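Etard Home Help > Desks and Storage

Shallow plastic trays keep sliding around on a smooth desk

posted by rurdale_kitchen, 14 May 2022
1161 views

I have a gray desk with a smooth matte top and I use small open plastic trays on it for mail, pens, hair clips and so on. They're the low kind with thin walls and a rim around the edge. Every time I reach into one it slides, and if I lean on the desk one of them usually ends up near the edge. I rent the place and the desk came with it, so I don't want to glue anything down or leave marks. I tried folded paper towel underneath. It worked for a day and then bunched up.

The pink one is the worst. I've had it longer than the others. 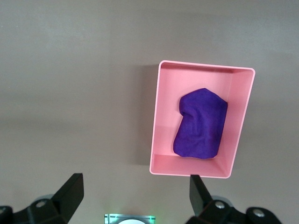

3 replies

Katsaros
Accepted by the poster

Wash the bottom of the tray first. Dish soap, warm water, rinse it well and let it dry all the way. Plastic picks up a film from hands and desk dust, and a tray that has been around a while will slide more than a new one. Wipe the desk with a damp cloth too, no spray polish. Polish makes this much worse.

If it still moves, cut a piece of rubbery shelf liner a little smaller than the bottom of the tray so it doesn't show. Use the open mesh kind. Don't stick it to anything, just lay it down and set the tray on it. Lift it every couple of weeks and wipe under it. Some liners leave a stain if they sit in one spot for months, and on a rental desk I would test a scrap in a back corner first.

A tray with very little in it will always move more. Put the heavier stuff in the one you reach into most.

pralelik

clear bumper dots, the stick-on ones for cabinet doors. one at each corner on the bottom. I have them on 5 trays and they don't move. if a dot falls off, clean the spot with rubbing alcohol and put on a new one

deskdrawer2

I would just get a heavier tray. Ceramic or metal. Plastic ones that shallow are really meant to go inside a drawer.

Comment from rurdale_kitchen: Washed it and wiped the desk like Katsaros said. It's better but it still turns a little when I grab something from one end. I have some liner left over from the kitchen shelves so I'll cut that up next. The dots sound fine too, but these trays go in a drawer when I have people over and I'd like them to stack flat.

Comment from pralelik: the thin dots stack ok, get the flat ones and not the round ones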